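4. Open day demo – desk and drawer routine

Read this whole section before visitors come in. Last revised 3/22/25, replaces the old sheet from the Lamau visit.

What you need

Zikum unit, charged. Desk with cabinet door and drawers. Operator tablet with Yimer loaded. Floor tape. Spare hand cable. Stop button, on a lanyard, around somebody's neck – not on the table.

4.1 Setting up the desk

1. Put the desk where it's going to stay. Carpet is fine. Don't move it once step 4 is done.
2. Empty the drawers. Pens roll and jam the runners.
3. Open and close every door and drawer by hand, twice. Anything that sticks, fix now.
4. Tape the foot marks for the robot. Tape the visitor line 7 feet back, all the way around.
5. Check overhead lights. A pale desktop can wash out in the head camera. Turn off the row right above it if the tablet shows white with no edges.

Note: the folding partition at Kivudis does not lock. Put something heavy behind it.

4.2 Starting the robot

1. Stand it on the foot marks. Two people for this, always.
2. Power on, wait for the steady tone. Takes a while, talk to the visitors.
3. Load routine 377 in Yimer. Not the one above it in the list, that one waves.
4. Run the arm check. Both arms up, both arms down, fingers open, fingers closed.
5. Look at the cables at each wrist while the arms move. Some loop is normal and needed. If a loop catches on a drawer or a hinge, stop and re-route it befor going on.

CAUTION: Fingers pinch. No hands near the drawer front once the routine is loaded, yours included.

4.3 Running the demo

1. Say out loud that you are starting. Every time.
2. Press Start. The robot steps to the desk and goes for the drawer.
3. Operator stays beside the robot, within reach of the stop. Flat closed shoes, no loose sleeves, badge tucked in.
4. If the grip slips, let it retry. It gets 2 tries and then it backs off by itself.
5. Keep the cabinet door clear of the knees and feet. Door swings wide – check hinge screws between groups.
6. When the drawer part is done, press Hold before you take questions. Hold, not Pause. Pause times out.

Note: visitors will ask if it's being driven by someone. Tell them what mode you're in, no guessing. Mode is top left on the tablet.

CAUTION: Do not lean over the desk to point at things. Use the screen.

4.4 If it stops partway

1. Arms frozen, light amber: press Hold, then Resume.
2. Arms frozen, light red: stop button, step back, wait for the joints to go slack. Support the body first, it will sag.
3. Hand still closed on the drawer: don't pull the drawer. Use Release on the tablet. If Release is grayed out, power down the hand only.
4. Tablet lost connection: walk closer. Then restart Yimer. Robot holds position in the meantime.

4.5 Between groups

Close the door and drawers by hand. Wipe the fingertips, dry cloth only. Check battery and write it on teh sheet. Feel the shoulder housings, and if they're hot skip a slot and show the video instead. Then back to 4.2 step 4, no need to reload the routine. 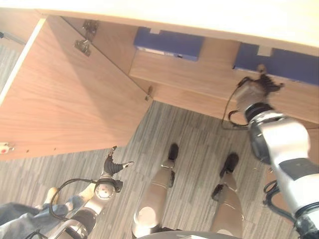
Last group of the day, same checks, then park the robot on its stand and lock the stand wheels. Charger goes in after power off. Sheet goes in the red folder with the tablet.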